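Progress report to the Rarker Fund
Dollstead Clothes Bank, Toronthorpe
October 21, 2018

Dear Hiu-tung Leung,

We are halfway through the grant year and I'm delighted to be able to write this with the sorting room open and busy! When we sent you our first note in May we still had bags stacked along the corridor and one wobbly trestle to work on. The corridor is clear now, people can get to the fire door without climbing over anybody's winter coats, and we have a proper place to lay clothes out and look at them.

What we have spent

So far 1120 pounds has gone on the room itself, meaning the table, the rails and the storage crates. The full grant was 2390 pounds, and the remainder is set aside for a second washing machine and the winter delivery runs. We had hoped to buy the machine in the summer, but the plumbing needed sorting out first (an old stop tap that would not turn, and a long wait for the part). The plumber has finished and we are comparing prices this month.

The table

I know a table doesn't sound like much to get excited about, but it has changed the way we work. We chose a light wooden one with a curved edge, and it is a pleasure to use. On the old trestle the covering was dark brown and every navy or black thing we put down simply vanished into it. On pale wood you can see the outline of a garment straight away, where the hem is, which bit is lining and which is outside, and whether a sleeve has been left tucked in. 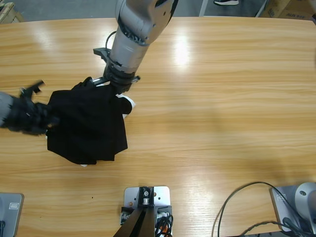

Dark clothes are still the slowest part of any session. They show every bit of fluff, the seams are hard to find, and small holes hide in the folds until somebody holds the cloth up to the window. Ching-wen Yang has drawn up a simple order of work for them: open the item out, find the shoulders or waistband, check the inside, check the outside, brush, fold. Anything that fails goes into the mending crate with a paper tag saying what is wrong with it. Before the tags, the same jumper could go round three times!

One grumble. The table top is rather shiny and throws back the ceiling lights, so it can be tiring on the eyes by late afternoon. We are going to try softer bulbs before we think about a cloth or mat.

Who we have helped

We have made up clothing parcels for 51 households since the grant began, against a target of 70 for the whole year. School uniform was the biggest request by a long way, followed by warm coats. Chiu, the dry cleaner's on the high street, has been letting us have spare hangers, and we have used every one.

Next steps

Buy and fit the washing machine. Change the bulbs. Run two mending evenings before Christmas, with the sewing machines out on the big table. We are still short of children's shoes and men's trousers in larger sizes, so an appeal will go out in the next newsletter.

You would be very welcome to come and see the room on any sorting day. The accounts to date are attached, and the receipts for the rails will follow once the supplier has sent the corrected copy.

With warm thanks from all of us at Dollstead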